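The Late Bus to Skedau

I wasn't going to call my sister back, I really wasn't, but then the bus sat at Flustton for almost 2 hours and there was only Veerle Bosman to talk to.
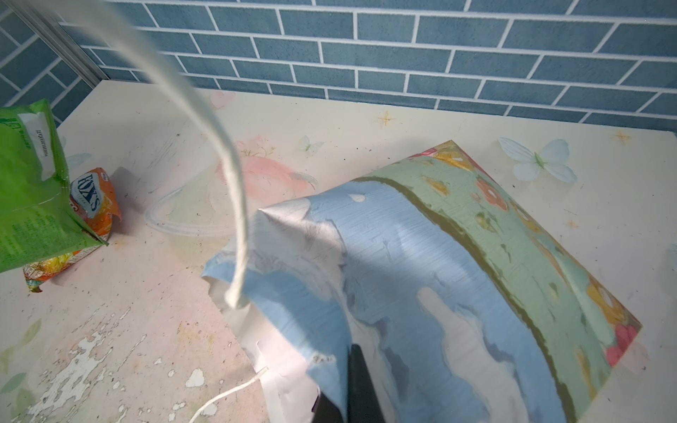 Veerle had 800 in cash in her boot and a plan (her third since June!) to buy back the boat.

"From Verbruggen?" I said. "He'll laugh at you."
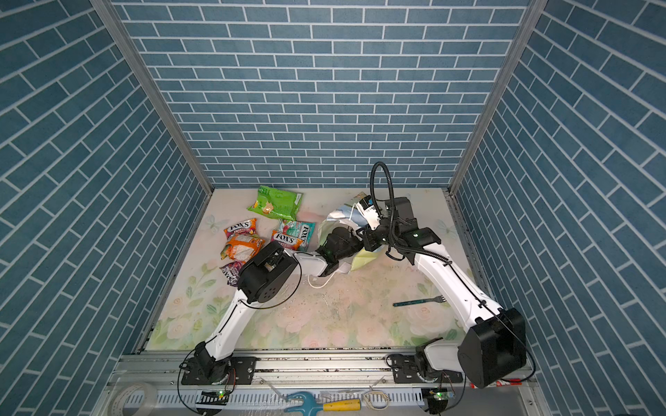
Blue brick and printed roses.

She said let him laugh, and ate my last mint.

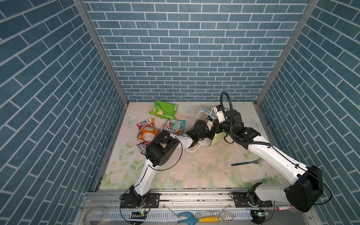
So I called my sister after all, and asked if she still had the trailer.

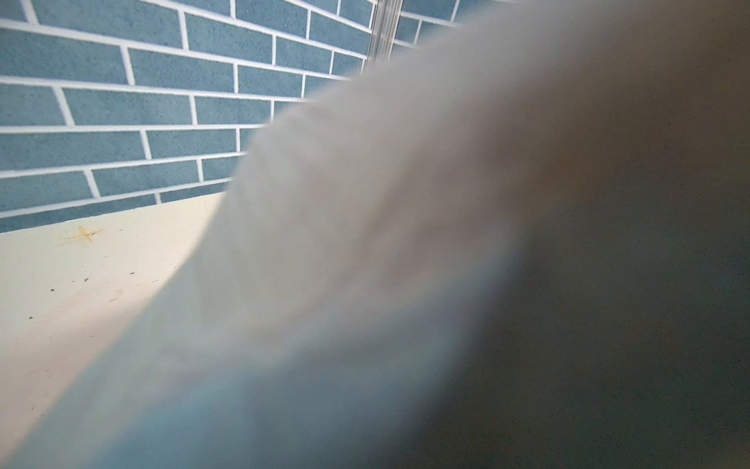
Pale and close.

"Which of you is driving?" she said.

Last updated: June

Print this story | E-mail this story

More stories
Four Keys for Serpil
Room 3661
The Cirnateck Road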